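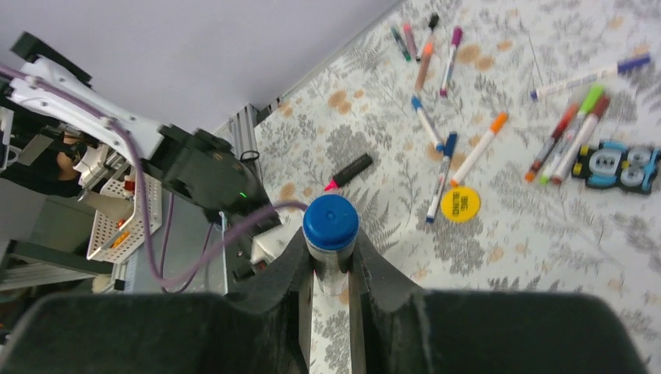

3 min read

Why did the robot squeeze too hard?

Markers. Lots of markers, and a robot with two arms. The job sounds easy — pick up a marker, hold it still, let the other arm deal with the cap. You could do it while watching TV.

A robot can't. Well, it can, but it needs to know one thing every single second: how far apart are my fingers?

You know this without looking. Try it. Hands behind your back, pinch your thumb and finger nearly together. You can feel the gap, right? Robot fingers don't have skin like yours. Ours has a motor with a little counter inside, and the counter says how far the motor has turned. The robot turns that number into a gap. Big number, open. Small number, closed. Zero means the tips are touching.

So what went wrong?

The zero was wrong. That's it, really. Somebody switched the arm on while the fingers were open a crack, and the robot said "ok, this must be closed" and started counting from there. Every number after that was off by 3 millimeters.

Three millimeters is tiny, about as thick as two coins in a stack. But a marker isn't very fat! The robot thought it still had room to close. It didn't. It was already gripping the marker and it kept on squeezing.

The marker was fine, by the way. The motor was not so fine. Pushing hard against something that won't move makes a motor heat up, same as your arms get tired if you push on a wall. On our robot the screen flashed a code, 352, and that means too hot. Then the motor turned itself off.

Good, yes?

Mostly good. Turning off stops the motor from cooking. But think about what happens to a tired arm when it lets go...

It drops. The way this one was set up, a fault in the gripper switched off the whole arm, and an arm with no power can't hold itself up. It came down on the table with a big clunk. No one was hurt, becuase the rule was already hands out when the power is on. Renu Grewal was standing a good step back with the stop button. That's where you stand.

How did they find the problem?
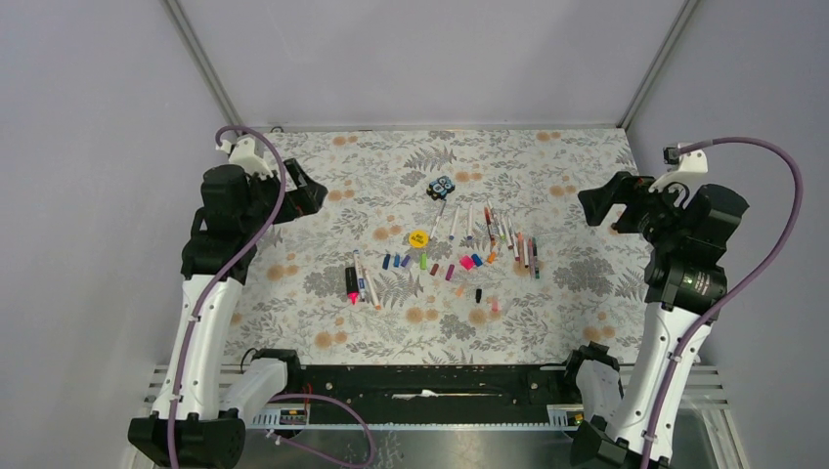
First they looked at the numbers. Robots write down what they do, over and over, in a list called a log. Renu scrolled and scrolled. Line 1019: gap is 3 millimeters. But the fingers were shut tight! She'd checked with a strip of paper and it wouldn't slide through. When a number says one thing and your eyes say another, write both down. Don't just pick the one you like.

Then the fix, and it was a bit boring. Power off. Arm held up by a grown-up so it can't fall. Close the fingers all the way. Power on, set zero, open, close, check the number agian.

They changed two other things too. The robot now stops closing when the motor has to push too hard, whatever the counter says. And when it gets too hot it lowers the arm slowly before it switches off.

Words to know

Gripper — the robot's fingers.
Log — the list of what a robot did and when.
Zero — the spot where counting starts.
Fault — something not working the way it should.

Try it at home

Get a ruler. Measure a marker, but start from the 1 instead of the 0. Read the number at the other end. Wrong, isn't it? Now measure an eraser the same way, then a shoe. Is the mistake bigger for the shoe, or the same size every time?

Words by Lise Arsenault. Thanks to Renu for reading the robot bits.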